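Astthorpe Theater Studies Department to Host Panel on Staging and Translation

ASTTHORPE, 8 July 2025 - The Department of Theater Studies at Astthorpe College will hold a public reading and panel discussion on the stage play "Wanda" in August. The event accompanies the first English-language production of the work, which opens the same week at the Zemulville Playhouse.
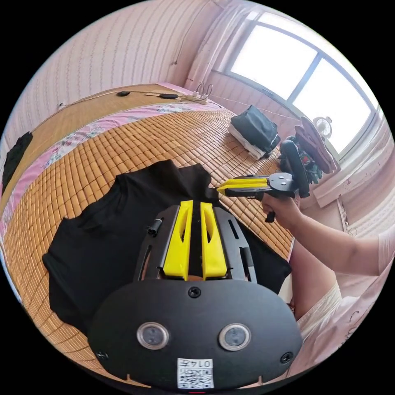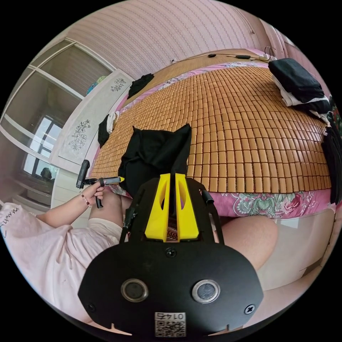 The program consists of two parts. In the first, students in the graduate acting course will read 2 scenes from the play, one in the published translation and one in a working draft prepared for the Zemulville production. In the second, members of the faculty will discuss the differences between the texts and take questions from the audience.

"Wanda" is set in a single household over one night. The original script contains few stage directions, and earlier translations supplied their own. The new version removes these additions and restores the overlapping dialogue of the second act, which is printed in parallel columns. The panel will address how such passages are rehearsed, how line cues are assigned, and what is lost when the speeches are run in sequence.

The running time is 80 minutes, excluding the question period. The reading will be performed with scripts in hand and without set or costume.

The event takes place in the Pandey Reading Room, on the ground floor of the college library. Admission is free, but seats must be reserved through the department office. Unclaimed seats will be released when the doors close. A large-print copy of both scenes is available on request - please state this when reserving.

An additional 16 places are held for teachers of drama and literature in the Zemulville school district. Teachers who attend may request a study packet containing the parallel texts, a short bibliography and notes on the translation.

The discussion will be recorded for the department's audio archive. The reading itself will not be recorded, under the terms of the performance license.

Press inquiries and requests for review seats should be directed to the Department of Theater Studies, Astthorpe College.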